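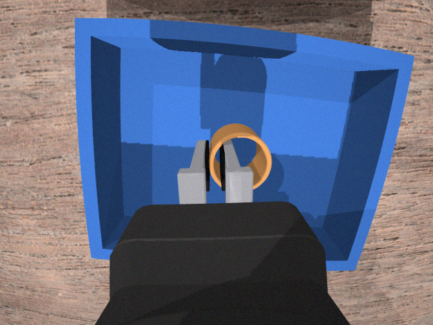
Driss Ouazzani wrote to me after my last post to say that I was being too easy on Plodora, and that any freelance site paying people in its own token ought to be treated like a store that pays its clerks in gift cards. I've been chewing on that for most of February, and I think he's about half right, so let me try to answer him properly.

For those who missed it, Plodora is the job board where I've been picking up small translation and editing work. You agree on a price with the client, the client locks the money into a contract on the chain, and when both of you mark the job finished the contract pays out. No invoices, no waiting for somebody in accounting to come back from vacation (I have waited for that person many, many times!). My first job there was a manual for a garden pump, and the money was in my wallet before I had finished washing the lunch dishes.

Now to Driss's point. The payout comes in Plodora's own token, and on the day I delivered the pump manual I was owed 300 of them. I was busy, and a little lazy, and I left them sitting there for 11 days. By the time I got around to swapping them they bought a good deal less than they had when I signed the contract. I had done the same work and the client had paid the same price, and I was the one who came up short. It stung, I won't pretend otherwise.

Where I part ways with him is on the locked money. I've freelanced long enough to have a folder of unpaid bills, and the fattest one in there is for $1,207, from a company that simply stopped answering my emails. I would take a wobbly token over that folder any morning of the week. Knowing the money is already set aside before I start typing is worth a lot to me, and I sleep better for it.

A reader also asked about Urrego, which pays in a coin tied to the dollar. I signed up last month and like it so far, though there's much less work on it, and the dispute page is so confusing that I had to read it twice with a cup of coffee and then once more without. Their fee is a little higher too. I still think it's the better place to begin if you have rent to pay and no patience for charts.

So my habit now is to swap on the day I'm paid, even when the network fee makes me grumble, and to keep only what I could stand to lose. Driss, write back and tell me what you think of Urrego's dispute rules - I'm still not sure I understand who picks the referee.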